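**Balogh ADRs: anybody else sit through the investor day webcast?**

**tallgrass_ed** wrote:

Posted December 30, 2023

I own 129 shares of Balogh through the ADR, bought mostly because I like their hotel kettles. Watched the whole investor presentation last night with the slides open. Management says buying Stavetti gets them into gym and clinic furniture, "adjacent to hospitality." They want to open up to 3000 accounts in North America. No date on that. The CFO also used the word "journey" so often that I started to feel carsick.

Does the Stavetti deal make sense to anyone here? The press release was no help.

**marginofsafetyish** wrote:

Makes sense if you're Stavetti. They found a buyer.

Balogh does this every time the kettle business slows down. They bought Boltanano for the coatings, then spent two annual reports explaining that coatings take patience. Now the coatings are going to be sold to the furniture people, who they also had to buy. At some point you are just your own customer with extra lawyers.

**penny_wiser** wrote:

I'll take the other side. I've never used anything Stavetti makes, but I've thought about gym upholstery more this week than any healthy person should.

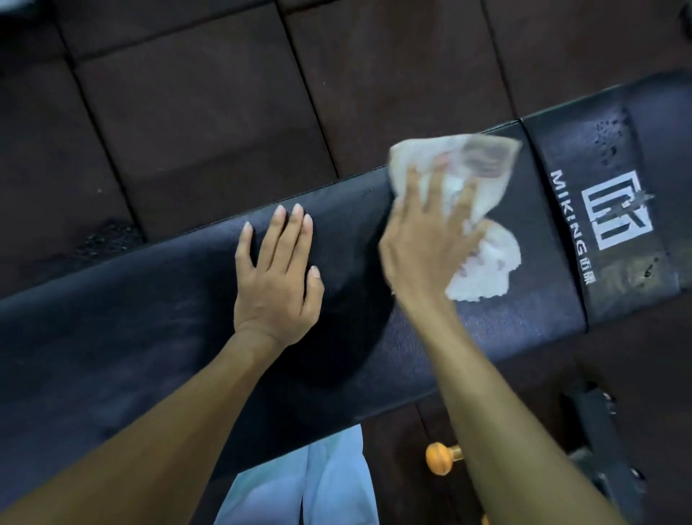

The part of the pitch I liked was replacement pads. Frames last forever and upholstery doesn't, so the money is in selling the same gym a new cover every few years at a nice margin. That's a razor blade business in sweatpants. Look at a black vinyl pad halfway through a wipe-down, smudges in one spot and clean dark patches in the next, and think about how many times a day some member goes at it with a wad of tissue. All that rubbing has to add up. If the Boltanano coating stretches the life of a pad, Balogh can charge more for it. If it doesn't, they sell more pads. I can live with either.

**marginofsafetyish** wrote:

You have just described a company that wins whether or not its product works. I've owned several of those. They're all in my tax loss folder.

Also, what stops a gym from buying pads from the guy down the road with a staple gun? I didn't hear the word "patent" once.

**tallgrass_ed** wrote:

Slide 4 had a footnote on that. Covers are "designed for proprietary fit." I read that as odd-shaped screw holes.

**oldticker2003** wrote:

User name is the year I bought my first ADR, so I get to be grumpy. Three things.

The depositary fee comes out of your dividend and it's not in the yield they showed. Check your statement.

The deal is paid for half in new stock. Your 129 shares are a smaller slice than they were in the fall.

Jodach looked at Stavetti first and passed. Jodach buys everything. Jodach would buy a lemonade stand if it had recurring revenue.

**penny_wiser** wrote:

Jodach passed on price, not on the business. They said so on their own call. And the fee is pennies.

**oldticker2003** wrote:

Every bidder who walks away says it was price. What else would they say, that the factory smelled funny?

Pennies per share, per year, forever. But sure.

**tallgrass_ed** wrote:

Just checked my statement and the fee ate more than I thought. Not enough to sell over, but enough to be annoyed at dinner.

I'm going to hold until the January trading update and see if they break out Stavetti on its own line. If it gets folded into "Hospitality and Other," I'm out.

**marginofsafetyish** wrote:

It'll be in Other. Boltanano's been in Other since the day they bought it.

**penny_wiser** wrote:

Adding a little on Monday's-kind-of-mood dips. Will report back after the update, or quietly change my user name.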